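Hilitz Cabin Bags: Questions We Receive Often

Last updated March 24, 2023

What size is the Hilitz Letum?

The Letum holds 80 litres in the large version. We make also a small version for the cabin, but please check the rules of your airline before you buy, as they are different from one company to another and they change without much notice.

Can I wash the bag in a machine?

No, please do not. The fabric has a coating on the inner side and the machine will damage it. Use a soft brush, cold water and a little hand soap. Let the bag dry open, away from a heater. The frame can be cleaned with a damp cloth.

How much weight can I put in?

The small wheeled trolley, the Nevau, is made for shopping and short trips. Its limit is printed in the booklet. If you carry bottles, put them at the bottom and close the strap.

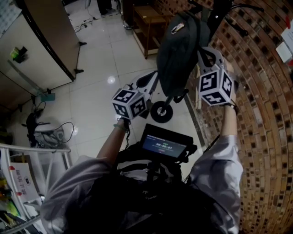

Dark grey fabric bag on a black metal frame, with a small tag near the top edge.

Where do I find the serial number?

It is on a sticker inside the main pocket, and also on the paper card which comes in the box. The number has 8 digits. If the sticker is lost, write to us with the date of your order and we will look for it.

How long is the guarantee?

The guarantee is 4 years for the frame and the wheels. For the fabric and the zips it is shorter, you find the details on the guarantee card. Normal wear, such as scratches from the airport belt, is not covered.

Do you repair old bags?

Yes. Our workshop in Bošković Street keeps more than 400 different spare parts, also for models that we do not sell any more. Please empty the bag before you send it. In December the repairs take longer, so we kindly ask you for patience.

Can I return a bag that I have already used?

If you have used it on a journey, we cannot take it back. If you only tried it at home and all the labels are still on it, you may return it.

12 shares
3 comments

Related questions
How to change a wheel on the Nevau
Delivery and payment
Forgotten the code of your lock?
Which spare parts fit the Letum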